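Visit report: the Drutdale building on Sellell Street

I went to see the Drutdale on its second viewing day, having missed the first one in January. It is a converted warehouse on Sellell Street with apartments on the upper floors and shared work space at ground level. My interest was in the one-bedroom units, but the agents were letting people walk through most of the building, so I saw a fair amount of it.

Visits were by appointment, one household at a time, with masks on and the apartment doors propped open. I was given a slot of 45 minutes and used nearly all of it. The sign-in desk is just inside the street door. You leave a name and phone number, pick up a floor plan, and go up by the stairs or the elevator. The elevator is the old freight one with a new cab inside it. It is slow, but it is big enough for a couch, and anyone who has moved into a walk-up will know what that is worth.

The first unit I saw was 205, on the second floor at the back. It has one bedroom, one bath and a galley kitchen with a window at the end. The ceilings are high and the windows are the full-height kind, double glazed. I stood in the bedroom with the window shut and could hear a delivery truck backing up in the alley, faintly. With the window open it was loud. The closet is deeper than it looks on the plan, and there is a second one in the hall which the plan leaves off altogether.

The kitchen has a gas range, a full-size refrigerator and not much counter. I measured the stretch between the sink and the range and would call it enough for a cutting board and a coffee maker. The dishwasher is the narrow type. Water pressure was good at both the kitchen tap and the shower. I ran the hot water in each and it came up in under a minute. 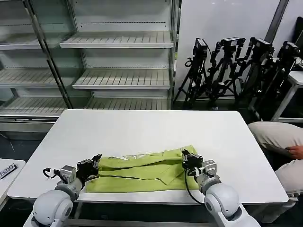
Storage is where the building does better than others I have looked at. Each apartment comes with a locker in the basement, and the lockers are proper rooms with solid doors, where a lot of places give you a wire cage. The basement floor had been painted recently and I saw no staining along the bottom of the walls. There was a dehumidifier running. I asked if it ran all year and was told only in spring, which I would want to check with someone who lives there.

Laundry is in the basement too, next to the lockers. There are 4 washers and the same number of dryers for the whole building. The machines take a card, not coins. In-unit hookups exist on the top floor only, and those apartments are priced accordingly.

The second unit was 220, a corner one-bedroom with a small den. This is the one most people on the viewing list had asked to see, according to the agent. It gets light on two sides and looks out over the Cikivgate footbridge and the rail cut. The den has no window. It would do for a desk or a crib, and the listing is careful to call it a den and leave it at that. The floors are the original boards, sanded, and they slope a little toward the outside wall. I put a pen down near the kitchen and it rolled. The agent said the slope had been looked at by an engineer before the conversion and that the report was available to buyers. I have asked for a copy.

Monthly charges were the part of the visit I had the most questions about. The fee covers heat, water, trash, the elevator contract and insurance on the structure. It does not cover parking. There is a reserve study, done by a firm called Agbenyega, and it was on the table at the desk for anyone to read. It runs long, but the summary is clear enough. The roof was replaced during the conversion and the next large item is the brick on the alley side. The study expects the owners to put money aside for that starting next year, so the fee is likely to go up. I would rather find that out at a viewing than in a letter afterward.

On square footage, be careful. The figure of 2,339 on the handout is for the shared ground floor space, not for any apartment, though the way it is printed under the unit names makes it easy to misread. A couple on the stairs had read it the wrong way and were wondering aloud how a one-bedroom could be that large. The apartment sizes are on the back of the sheet in smaller type. 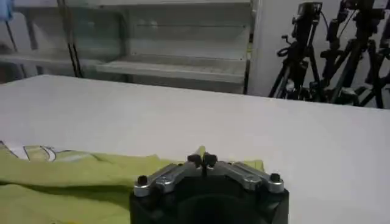

Heather Kerslake wrote to me after I shared my notes, and had a different view of the fee: "You make the brick sound like a small thing. I was on the first viewing day and read the whole study, and the alley wall is the largest single cost in it. If you are buying, ask whether the seller will put a credit toward the reserve. I asked and was told they would consider offers. Also, go back after dark. The footbridge lights shine right into the corner bedrooms."

I had not thought of the lights and will go back for that. On the credit, I called the agent, who confirmed that offers of that kind would be passed on but would not say more.

Parking is on the street or in the lot across Sellell Street, which rents by the month and had a waiting list when I called. There is a bike room off the back hall with wall hooks and its own door to the alley. The nearest grocery store is a ten-minute walk, most of it flat. The bus stop is closer, right at the end of the footbridge.

The next viewing day is March 25, 2021, again by appointment. The agents have said both 205 and 220 will be open unless they go under contract first.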